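Chapter 4
Gathering Examples

A learning system is a pupil with endless patience and no common sense. It will copy whatever it is shown, including the sneeze. Most of the trouble in the later chapters begins at the stage covered by this one, which is usually handed to whoever was last into the meeting.

The running case is the Wirwood set, gathered by a small team at Brarnura over one long September. The task was moving pipette tips between two boxes, a job so dull that people have been trying to give it away for decades. The team planned 447 attempts. They kept 306, and the arguments over the remainder took up more time than the recording did.

Some terms first. An attempt is one try at the task, from the start signal to the stop signal. An example is an attempt somebody has looked at and agreed to keep. A set is a pile of examples with a written account of how they came to be there. Without the account it is only a pile, and you will meet many of those in your working life.

Tip transfer, two open boxes on green cloth:

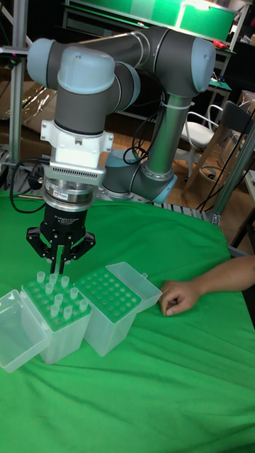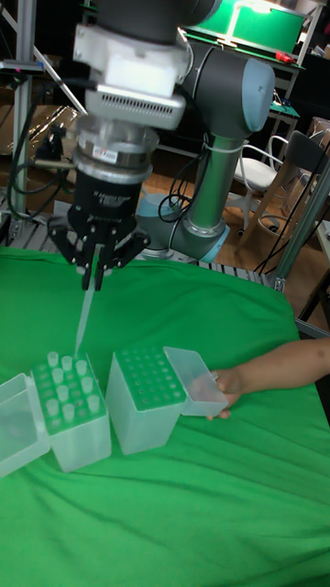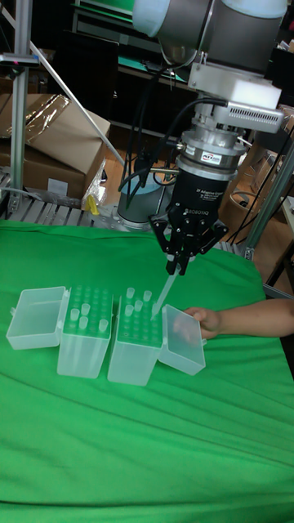
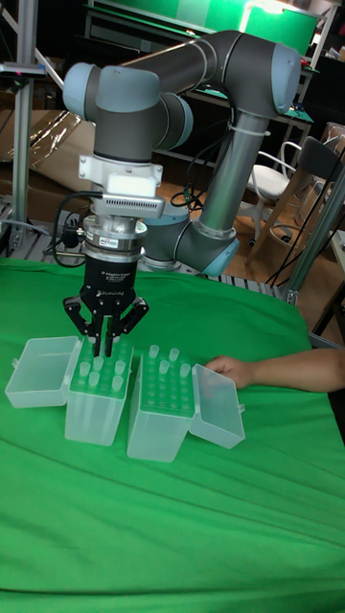
A reader of the first edition, signing as Karabulut, objected that we make too much of variety. Our own set, went the letter, had 1,334 examples with the tips in every arrangement we could think of, and the arm still dithered over a full row, so please tell your students that more is not the same as enough.

We are happy to tell them. The letter did not say how many of those arrangements included a full row. Our guess is very few – people asked to scatter things tend to scatter them, and a neat row feels like cheating.

Kurno, the labelling tool used in the exercises, will draw a chart of starting positions if you ask it. Ask it early. The Wirwood team first did so after 56 attempts and found that they had a favourite corner.

4.1 Deciding what counts as an attempt

Before recording anything, write down when an attempt starts and when it stops. Two people should do this separately and then compare notes. Allow an afternoon, and keep both versions, including the one that lost.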